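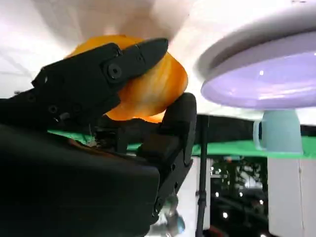
## 4. Connecting the Vetero timer to your water supply

The Vetero runs from any outdoor faucet with a standard garden hose thread. Allow 16 minutes for the first fill of the drip line.

**Caution:** Close the faucet fully before you start. Do not connect the timer to a hot water line.

1. Unscrew the battery cover and insert two AA batteries. The display shows the firmware number, 1064, and then the clock.
2. Check that the rubber washer sits flat inside the inlet collar.
3. Screw the collar onto the faucet by hand. Do not use a wrench.
4. Attach the Osmont filter to the outlet, with the arrow pointing away from the timer.
5. Push the drip line onto the filter barb and tighten the clamp.

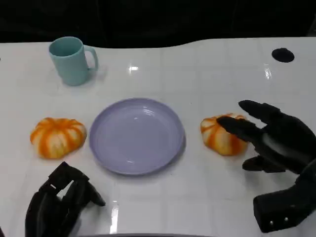 Open the faucet a quarter turn and look for drips at the collar. If water escapes, close the faucet, reseat the washer and try again. A timer that still leaks after a second attempt needs a new washer (part 2527).

### Setting the first program

1. Hold **Set** until the hour blinks. Use the arrows to change it, then press **Set** again for the minutes.
2. Press **Prog** once. Choose a start time before sunrise if your plants are in full sun.
3. Choose a run time. The longest setting is 117 minutes. 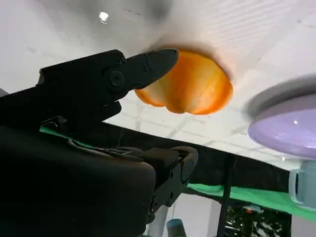 4. Press **Prog** again to save. A small drop appears next to the clock.

**Note:** Program settings are lost if the batteries are out for more than a minute. Write your start and run times inside the battery cover.

For use with the Vi rain sensor, go to section 5. Sensors sold by Nirnelau before March use the older two-pin plug and need the adapter cable.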